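# Notes for my talk: our visit to the Hesix open day, 26 Apr 2023

Speak slowly. Greet Abimbola first, she arranged the invitation.

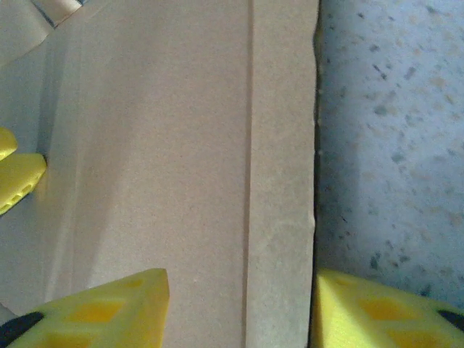

## What they showed us

- Leave the picture on the screen during this part. It comes from the camera near the gripper. Point to the two yellow fingers and the edge of the cardboard box between them.
- The demonstration was about boxes. Fidel Paredes from Hesix led it, and he let us stand close to the line on the floor.
- Explain the word "flap" for the colleagues from accounting. Point to the crease in the cardboard.
- Say that the fingers are molded with pockets. I asked Fidel if this is to save weight. He answered "partly" and promised to send me the drawing.

## What I learned

- The operators collect 500 recordings before they change anything in the setup. I had expected a much smaller number.
- A new operator practices for nine days. Nkechi asked if our own people could do it in five. Fidel did not want to promise.
- They talked a lot about light. A shadow on brown cardboard can look like an edge, and they spent two weeks moving lamps. (Pause here, Ifeanyi will want to ask about our hall.)

## What I could not find out

- The price. They gave us only a price for the training, 3000 for each group, and I forgot to ask if tax is included.
- If it works with our Vostik cartons, which have a shiny coating. I must be careful not to say yes.

## Last part

- Chinyere has the sign-up list for the second visit in May. There is room for one car.
- Please send questions for Fidel to me before then, in writing.
- Thank Hesix for the lunch.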